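写给 Wedport 小学机器人社新同学的读物，爸爸妈妈陪着一起读也很好

# 机器人的手指是怎么学会拿东西的？

亲爱的小朋友，先请你做一件特别简单的事：伸出手，用拇指和食指捏起一块橡皮，再把它放下。好啦，做完了！是不是觉得一点儿也不难，简直不值得拿出来说？可是我们社里的大哥哥大姐姐们，为了让机器人也学会这件事，已经忙了整整一个学期，到现在还有好些地方没弄明白呢。

我是社里的指导老师，叫 Rasha Nimri，你们叫我拉莎老师就行。这份读物是我一边喝茶一边慢慢写的，有点啰嗦，你可以分几次看，看累了就去院子里跑一圈再回来。

## 先说说“手”

人的手有五根手指，里面藏着好多小骨头，皮肤还能感觉到东西是滑的、软的，还是冰冰凉凉的。机器人的手就简单多了。我们社里用的这一种只有两根手指，一左一右，可以靠拢，也可以张开，它的名字叫“夹爪”。

你可能会问，两根手指够用吗？嗯，你不妨学学螃蟹。回家以后，把拇指和食指留在外面，其他三根手指都收进手心里，然后去拿铅笔、拿杯盖、拿袜子。你会发现大多数东西都拿得起来，只是有的要换个方向才拿得稳。比如一支平躺在桌上的铅笔，从两侧捏很容易，从两头捏就要费点儿劲了。

选方向这件事，我们大人做的时候根本不用想，机器人却得一点一点地学。

## 它到底是怎么学的？

办法有好多种。有的工程师会写很长很长的指令，告诉机器人：向前走多少，向下走多少，合拢，抬起来。这样做很准，可是橡皮只要挪了一点点位置，机器人就会一本正经地去捏空气。（去年有一次，它对着空气捏了一上午，大家都笑得趴在桌上。）

我们用的是另外一种办法，叫“示范学习”。名字听起来挺神气，意思你一定懂，就是做给它看。你小时候学系鞋带，大概也是家里人蹲下来，系一遍，拆开，再系一遍，你在旁边瞧着，瞧着瞧着就会了。

可是这里有个小麻烦：我们的手和机器人的手长得不一样呀。要是用五根手指示范，它只有两根，照着学就对不上号了。所以我们做了一个可以拿在手里的夹爪，人握着它去拿东西，夹爪上还带着一个小相机，把拿东西的过程从夹爪自己的角度拍下来。这样一来，示范的时候用的是两根手指，机器人将来用的也是两根手指，看到的样子也差不多。

我们给这个手持夹爪取了个名字，叫 Lonano。你要是问我是什么意思，我只能老实告诉你，是几个四年级同学把自己名字里的字母混在一起拼出来的，念起来像一种点心。

## 一次示范是什么样子？

我们的小组里有 4 个同学，每次活动轮着来。流程是这样的：

1. 一个同学在桌上放好要拿的东西，比如积木、瓶盖或者一小团毛线。
2. 握夹爪的同学把两根手指张开，停一停，再慢慢靠近。
3. 夹住，抬起来，挪到另一个地方，轻轻放下。
4. 记录的同学在本子上写下拿的是什么、放到了哪儿、掉没掉。

掉了也要写，这一条请你们一定记住。刚入社的小朋友总爱把掉了的那次悄悄擦掉，觉得不好看，其实掉了的那次也很有用，我们会把它单独放在一个文件夹里，过后一起看看是哪里滑了手。

上学期，大家总共录了 1,224 次示范。听着很多对不对？可是一个人学走路，摔的跤说不定也不少呢！最多的是拿积木，有 300 多次。最少的是拿毛线，只有 30 次，毛线软塌塌的，谁都不太愿意拿它，今年希望有耐心的小朋友来补一补。

## 为什么要换桌子、换位置？

Trekden 社区中心那边也有一个小组，和我们做一样的题目。七月的交流日，我们把机器人带了过去，满心以为它会好好表现，结果它在人家的深色桌子前犹豫了半天，夹爪伸出去又缩回来，像个第一次去别人家做客的小朋友。

后来 Govindasamy 老师帮我们想明白了。我们的示范全是在同一张桌子上录的，光线也总是从同一边照过来。机器人看惯了那个样子，就以为全世界的桌子都长那样。你想想，要是你从小到大只见过红色的苹果，第一次有人递给你一个青苹果，你是不是也会愣一下？

所以从这学期开始，我们会换着桌子录，浅色的、深色的、铺桌布的都要有。窗帘有时候拉开，有时候拉上。东西也不总放在正中间。这样录起来慢一些，请大家多一点耐心。

## 从夹爪的眼睛里看出去

有一件事新同学常常弄错：相机拍到的画面，跟你站在旁边看到的很不一样。站着的时候，你能看见整张桌子，看见同学的脸，看见窗户。夹爪的相机离桌面近，它看得最清楚的是两根手指，还有手指之间的那一块地方。木头桌面到了它眼里，一道一道的木纹都变得很明显，长长地伸向远处。

两根黑色的手指从下面伸进来，浅色的桌面在它们中间露出一大片，这时候它们还什么都没有夹。你可以找一找手指顶上的小圆孔，那是螺丝孔；左下角还有一个黑色的圆柱，中间嵌着一圈小小的黄铜，亮亮的，我每次看到都想起旧衣服上的纽扣。至于木纹里那个一圈套一圈的椭圆，像不像往水里丢了颗小石子？ 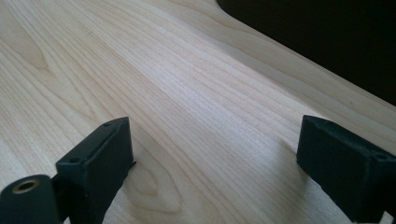 ## 回家可以试一试

找两把长柄勺子，一手一把，当作你的夹爪，请家里人在桌上放几样不怕摔的小东西，你来拿。先在亮一点儿的地方试，再换个暗一点儿的角落试试看。哪一样最难拿，请画在纸上，下次活动带来给我看，画得歪歪扭扭也没有关系，我会把它们都贴在社团门口的墙上。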